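Chapter 4
What Do We Mean by "Random"?

Most people who buy a statistics book want to be told which test to use. We will get to the tests. This chapter asks you to wait, and to be suspicious of a word that appears on nearly every page of the chapters that follow.

Take a claim of the sort you will meet in any newspaper. A company called Potodness asks 2000 of its customers whether they sleep better after switching to its pillows, and reports that most of them do. The customers, we are told, were "chosen at random". Chosen from what? If the list held only people who had bought a second pillow, the choosing could have been perfectly fair and the answer would still be worthless. The word has been made to do a job it can't do.

Students tend to nod at this and then make the same mistake a week later. Danjuma Haruna, who taught the first version of this course, used to ask his class to write down a string of coin tosses from their heads. Hardly anyone dared to write four heads in a row. Real coins have no such manners. We expect chance to look well mixed, and when it doesn't we go hunting for a cause. 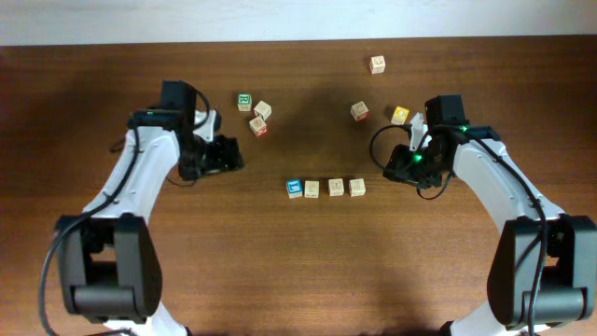
Figure 4.1 Ten small cubes laid out on a wooden tabletop. An arrangement alone is weak evidence of how it was made.

The same trouble turns up with maps. In the Umerden study, which we return to in Section 4.3, a cluster of cases on three neighbouring streets was taken as proof of a local cause. It may have been one. But the boundary was drawn after the cases were known, and a line drawn that way will always find something inside it. When Ekene Okeke went back to the full register of 4000 households, she asked how often chance by itself would throw up a group that tight. The answer was often enough to be awkward for everyone who had already given an interview.

None of this shows that clusters are never real. Some are, and people have been harmed by experts who waved them away. The sceptic has to do the sums too — a shrug is no better than a headline.

We will use "random" in this book to describe a method of choosing, and we will try to say each time what was being chosen from. Where we slip, please write to us. Section 4.1 begins with the simplest case, drawing names from a hat, and with the reasons why a hat is harder to get right than it looks.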